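Drudberg Linen Tea Towel, Unhemmed Seconds

Sold by the bundle. Ships folded, arrives folded, stays folded until you find the time.

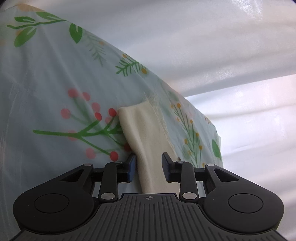

Every textile shop has a shelf of things that went slightly wrong. Ours grew to the point where it had its own lighting, so we gave it a product page. The Drudberg is our everyday tea towel, the one we have sold since the shop was half its present size, and these are the ones that didn't pass. They are perfectly good at drying a plate. They are less good at being looked at by Lise Lavoie, who checks the towels and has opinions about corners.

What you get

A bundle of 5 towels, washed once, unhemmed on the two short sides. Colors are whatever came off the shelf that morning. You may ask for a color in the order notes and we will read your request with interest.

Item: Drudberg seconds bundle
Stock code: 535
Contents: 5 towels
Fiber: linen, plain weave
Finish: selvage on the long sides, raw on the short sides
Hanging loop: no
Made by: Graletetti mill, finished in our workroom

What is wrong with them

Fair question. Most have a slub, a thick spot in the yarn where the spinner's mind wandered. Some were cut a little off the straight, so that when you fold them in half they don't agree with themselves. A few have a dye line across one end. None have holes. If yours has a hole, it got past us, and we will send another towel along with a short note of regret.

We do not sell towels with stains, scorch marks or the faint smell of the delivery van. Those stay with us and become rags, where they have long and useful careers.

About that raw edge

An unhemmed linen towel will fray. It will fray in the wash, on the line and, if you stare at it, possibly on the counter. The fraying slows down after the first few washes and leaves a short fringe, and plenty of customers leave it there and call it rustic. If you are one of those people, skip to the next section with our admiration.

Everybody else will want to hem. The towels were cut long enough to take a double fold at both ends. Press the fold before you sew it. Linen holds a crease the way an aunt holds a grudge, and ten minutes with a hot iron will save you an evening of pins. A straight stitch on any home machine is plenty. By hand, use a waxed thread and a podcast.

Please don't use iron-on hemming tape. It holds until the second hot wash, then lets go in the middle and hangs on at both ends, and you will have made a small hammock.

Washing

Warm or hot, with anything that won't bleed on it. No fabric softener. Softener coats the fiber, and a coated towel just moves the water around the plate. Line dry if you have a line. Tumble dry if you have children. Iron if you have staff.

New linen takes a while to start absorbing properly, even after our wash. Expect the first week to be a little disappointing. By the second month you'll be hiding these from houseguests.

Which bundle should I buy?

The Drudberg is the heavier of our 2 kitchen linens. The Pešek is lighter, dries faster, and is better for glasses, though it wrinkles if you speak to it sharply. For pots, roasting pans and the general aftermath of a holiday meal, stay with the Drudberg. We don't mix the two in one bundle. We tried it in July and the packing table has only recently recovered.

If you would like a towel that is hemmed, straight, and comes with a loop, we also sell those. They cost more, for reasons you will appreciate around the time you are threading the machine for the third towel.

Shipping and returns

Orders in by 2 p.m. leave the same day. Kamran Awan does the packing, and he folds better than any of us, so the bundle you open will look neater than it has any right to. Returns are fine within the usual period if the towels are unwashed. We can't take back a bundle because the colors didn't match your kitchen, seeing as we didn't promise they would match each other.

Gift wrapping is available. It is brown paper and string. Some of the string is nice.

From customers

"Bought a bundle to hem over the winter. They are still unhemmed and I use them every day. The fringe gets in the soup a bit." — Yaw Akpalu

"One of mine is more of a parallelogram. It dries dishes at an angle." — Selorm Abugri

"Good heavy linen. I took a star off for the green, which in daylight is a brown." — Yaw Atinga

Mr. Atinga is correct about the green. We have renamed it Moss, and it will be called that until somebody writes in about it.

Goes with

Jotis waxed linen thread, natural, on a card
Pešek glass cloth, hemmed
Pressing cloth, cotton, one size
Wooden pegs, bag

Out of stock?

Seconds depend on things going wrong, and now and then the mill has a good month. Leave your email and we'll write when the shelf fills up again. It always does.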